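Gamage sets aside money for second two-handed robot

17 Jul 2018

Gamage, the contract packing firm, has approved the purchase of a second two-handed robot for its produce trial and will put the order out to two suppliers before the end of the month.

The firm bought its first unit in April from Ullar. It has been used since then for table work, picking up single pieces of fruit and setting them on a plate. Managers had planned to wait a full year before deciding on another, but the waiting list for hands has grown and the quote they were holding was due to run out.

Houda Zaki, who handles equipment planning at Gamage, said the arms were the easy part of the budget. The hands took most of the discussion.

"We priced the first one as a single machine and that was a mistake," Zaki said. "Fingers wear, cables wear, and you can't send a whole unit back for one thumb. This time the spares are in the order from day one."
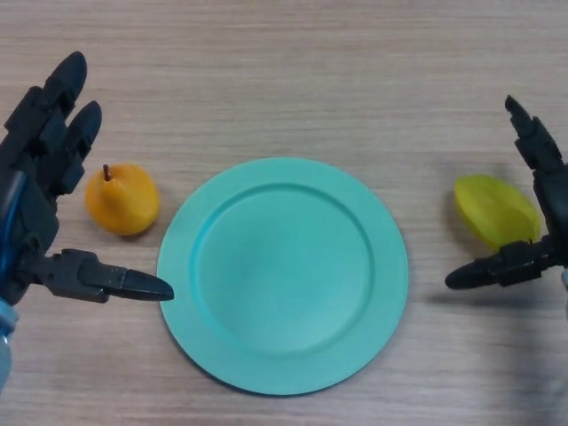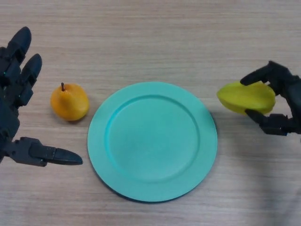 Fruit and plate work with both hands at the table. In the second picture the right hand has hold of the yellow-green fruit.

The new budget splits the cost into three lines: the robot itself, a spare pair of hands, and a service contract. Under the first purchase, repairs came out of general maintenance, and the trial was stopped twice while the money was moved over.

Ullar has been asked to quote again. The other bidder is Trorach, which sells a similar arm but buys in its hands from another maker. Gamage wants both firms to run the same test before it signs: 100 pick-and-place attempts with mixed fruit, on a bare table, with no change of fingertips partway through. The fruit will come from Gamage's own set, so that neither bidder can tune for one shape.

Each bid must also state a fixed price for replacement fingers over the life of the contract, and how many days a repair takes – including shipping. Zaki said the last point would carry as much weight as the purchase price.

Floor space is still open. The current robot stands in a side room at the Lukurano site. A second table would fit there, but the power supply would need work, and that cost is not in the approved figure. The other choice is a corner of the main packing hall, where the unit would have to be fenced.

A decision on the supplier is expected after the tests. Gamage has not said how much it plans to spend.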